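# Flondness

A word list of kitchen and table talk, collected from people who were asked what they call things and then argued about it. The name was a typo for "fondness" in the first commit. It stayed.

## What you get

- `terms.csv`: 1,000 entries, one per line, with the word, the plain meaning and the region the speaker claimed.
- `disputes.csv`: 192 entries on which two or more speakers could not agree. "Strainer" and "colander" take up more of this file than is healthy.
- `notes/`: longer remarks, lightly edited. Swearing has been kept where it helps define the term.

Speakers came from 16 towns. Clakia is overrepresented, as anyone who has tried to leave a dinner there will understand.

## Table items

Entries tagged `table` cover plates, sauces, drainers and whatever gets set down near them. Ketchup alone has 20 spellings, and I typed in every one.
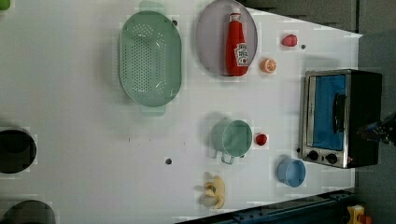
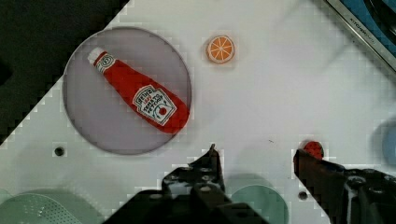
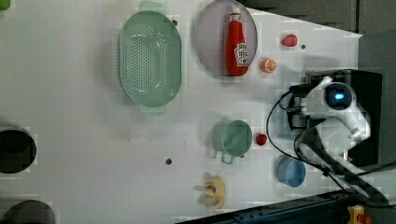
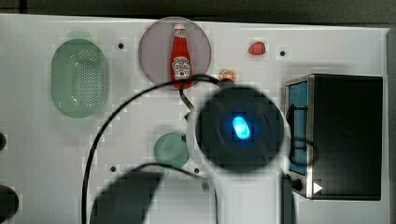 Ketchup bottle on a plate.

## Known problems

The `region` column is self-reported. One speaker put "upstairs." We asked again in June and got "still upstairs."

Plurals are a mess. The first half of the list was typed up under the Norex style sheet, which wants singulars, and the second half under no style sheet at all. Run `fix_plurals.py` if this bothers you. It will turn "grits" into "grit," so check your breakfast.

Accents were dropped in version 1 and put back by ear in version 2. Don't use either for pronunciation work.

## Loading

Files are UTF-8 with commas. Some definitions contain commas too, and those are quoted, mostly. Line ends are Unix except in `notes/ibrahim.txt`.

## Corrections

Send the entry, your version and where you heard it. "My aunt says so" is accepted as a source, but please say which aunt.

Maintained by Suleiman Nwankwo

Contact | © Flondness word list | Back to top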